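Clalleo Hand Teaching Program – Frequently Asked Questions

Last updated 20/07/2019

Thank you for your interest in teaching with us! We get a lot of mail from people who have just signed up, or who are thinking it over, and many of the same questions come around again. We have tried to answer them here the way we would if you were sitting in the Umstead workshop with a cup of coffee.

Do I need to know anything about robots?

No. If you can open a jar and put away the silverware, you already have the skill we are looking for. Our teachers include retired nurses, students, a piano tuner and quite a few parents with a free morning. The first visit is mostly practice, and nothing you record that day is kept unless you ask us to keep it.

What is the difference between hand teaching and remote teaching?

In hand teaching you hold the gripper yourself and do the task with it, squeezing the handle to close the fingers. The camera sits on the tool and sees what the fingers are doing. In remote teaching you sit at the Kostiuk station across the room and move a pair of control arms, and the robot follows along. Hand teaching is quicker to learn and most people start there. Remote teaching takes more patience, especially in the first hour, when your own arms seem to belong to somebody else.

What kinds of tasks will I be showing?

Small household ones, for the most part. We have a task book with 13 families of tasks in it, and drawers are the one we hand to new teachers. Drawers are friendly. They move in one direction, they have a handle to aim for, and you can tell at a glance how far they have come.

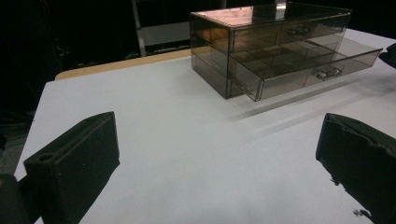 Drawer task, gripper view: tinted two-drawer organizer with the lower drawer pulled partway out.

See-through plastic like this is a little harder than it looks, by the way. Edges and reflections can be confusing on camera, so please come at the handle slowly and let both fingers show on either side of it before you squeeze.

How many times do I repeat the same thing?

More than you would at home! We like to have 1,000 good showings of a task before we call it finished, but that is shared among everybody, and no single person is expected to do more than feels comfortable. Most people do a batch, stretch, have a cookie and come back for another. Between showings, move the object a little or turn it – a drawer that always sits in the same spot teaches the robot about that spot and not much else.

What if I make a mistake?

Please don't worry, and please don't stop in a panic. If you miss the handle and catch it on the second try, carry on to the end, and that recording is usually welcome. If you drop something on the floor or knock the object over, finish gently, press the red button on the stand and mark the showing as "set aside." We look through those too, and they have taught us a good deal about how we write our instructions.

How fast should I go?

Slower than you think. A calm, steady reach with a short pause before you grip is ideal. New teachers tend to hurry when they feel they are being watched, so we leave you to it once you have the hang of things.

Will my face or voice be recorded?

The hand tool has no microphone. Its camera points toward the fingers, but it can catch whatever lies beyond them, so please keep your phone, mail and name badge away from the work area. If you think you caught something private, tell the desk and we will delete the recording.

My wrist gets tired. Is that normal?

A little tiredness is common, pain is not. Switch hands, lower the table (the lever is under the front edge) or take the rest of the session off. You will be credited for the full session either way.

Can I teach from home?

Not yet. We are hoping to lend out hand tools under the name Plelance beginning in October, starting with teachers who have completed at least two visits. If you would like to be on the list, mention it at the desk and we will write to you when the first kits are ready.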